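Home | My Tickets | Knowledge Base | Status | Log In

Ticket: Kitchen counter outlets dead, breaker will not stay on
Opened by: Faisal Gilani
Property system: Grultent Tenant Support
Status: Closed
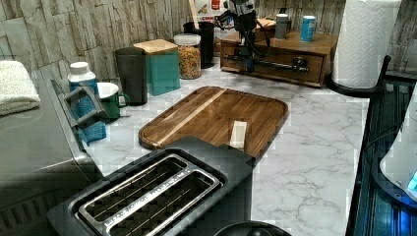
Counter with the toaster and cutting board.

Reported problem

The outlets along the kitchen counter lose power. The breaker marked KITCHEN 2 trips, usually in the morning. I reset it and it holds for a while, then trips again. The ceiling light, the refrigerator and the outlet by the table stay on the whole time. The unit is on the second floor and the panel is in the hall closet.

Saturday, September 8, 2018

8:10 a.m. Breaker tripped. Handle was in the middle position. Pushed it fully off, then on. Power came back to the counter.

8:25 a.m. Tripped again. Unplugged everything on the counter and reset. Held.

9:40 a.m. Still on with nothing plugged in. Opened this ticket.

Reply from support, same day

Please leave the counter outlets empty for two hours. If the breaker trips with nothing connected, stop resetting it and call the emergency line. If it holds, plug in one item at a time, run it, and write down what happens. Do not use a power strip on this circuit.

Tenant update

It held for the two hours. Then I did the one-at-a-time test:

Lamp: no trip.
Phone charger: no trip.
Electric kettle alone: no trip, boiled a full pot.
Space heater alone, high setting: tripped after several minutes.
Space heater alone, low setting: no trip.
Kettle plus heater on low: tripped in under a minute.

I tried the kettle again in the outlet closest to the window. The plug sat loose and the faceplate felt warm afterward. The other outlets did not feel warm.

Reply from support

Two separate things are possible. The kettle and heater together are too much for one kitchen circuit, and that trip is the breaker doing its job. The heater tripping it alone is less clear. A warm faceplate is a reason to stop using that outlet now. We are sending an electrician. Please move the heater to another room — do not put it back on the counter circuit, even on low.

Technician notes

Turned off KITCHEN 2 and checked that the counter outlets were dead with a tester. Pulled the window outlet first. Wires were pushed into the back of the device, not on the screws. One neutral had come partly out and the insulation was browned for a short length. Cut back to clean copper, remade the connection with pigtails, installed a new outlet.

Checked the remaining outlets on the run. Same push-in wiring, no browning. Moved all of them to the screws while they were open.

Tested the breaker under load. It tripped at a current it should have carried. Replaced with a new one of the same rating. Also tightened the neutral bar, where one screw was loose. The loose outlet did not explain the trips by itself — the weak breaker did. Both needed fixing.

The panel label was wrong as well. KITCHEN 2 also feeds the outlet on the other side of the wall, in the bedroom. Tenant had a window fan plugged in there. Relabeled the panel.

Parts and labor charged to building account. Total 300 dollars. No charge to tenant.

Tenant update

Used the counter normally all week. No trips. The window outlet stays cool and plugs fit tight. The heater is in the living room now.

Follow-up

Checked again in November after the weather turned cold. No further trips reported. Ticket closed.

Comments (4)

dplum: Same thing in my unit, also the outlet nearest the window. Was there any smell before it started tripping?

Faisal Gilani: No smell that I noticed. It was just warm when I put my hand on it.

rowhouse_tom: Push-in connections are a pain. I went through my whole downstairs moving them to the screws and found two loose ones.

K. Marsh: How do I find out what else is on my kitchen breaker? My label only says "kit."

Grultent Tenant Support | Contact us | Copyright Grultent. All rights reserved. | Back to top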